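I expected a rulebook. What I got, when I sat down with the woman who runs safety practice at Kiani, was a stack of index cards held together with a rubber band.

"Those are the rules," she said. "Well, the ones people follow."

Kiani makes the navigation software for Flusier, an indoor delivery robot you may have met if you've stayed in a hotel near Jemthorpe lately (I have, and it beat me to the elevator). Her job is deciding what the thing has to prove before it goes anywhere near a guest. There are seven cards. The first one just says "Glass is a wall."

I laughed. She didn't, much.

"Everyone wants to talk about the big standards, and sure, we read them, we have to," she told me. "But a standard won't tell you what to do about a door with little panes in it. A range sensor can look right through that and think it's got a whole extra room to drive into."

So every new version does almost 3,000 simulated runs before anybody charges a battery. Then it gets two weeks in an empty building, and only after that a real hallway, with a person walking behind it. I asked if that last part gets boring. "Oh, terribly! Bring good shoes."

She's picky about the simulated rooms, too. When she started, they were bare boxes, and the robot did beautifully in them, which told her nothing. Now her rule is that a test room needs things in it that a person would put there: somewhere to sit, a plant, a change of flooring at the doorway. 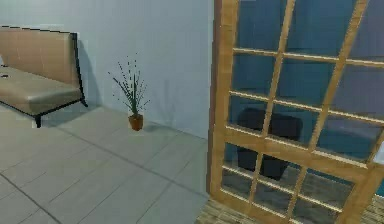

"Plants are mean," she said. "The pot's easy. It's the leaves sticking out past the pot. If your map only knows about the pot, you're going to brush the leaves every single time, and then the hotel calls me."

Card three is her favorite, and I've been repeating it to people since October: if you're not sure a door is open, it's closed. The robot stops, waits, looks again from a different angle, and asks for help if it still can't tell. Customers complain that it's slow. She lets them.

I asked what the newest card was. She slid it out from the back of the stack, and it was blank except for the word "mirrors" and a question mark.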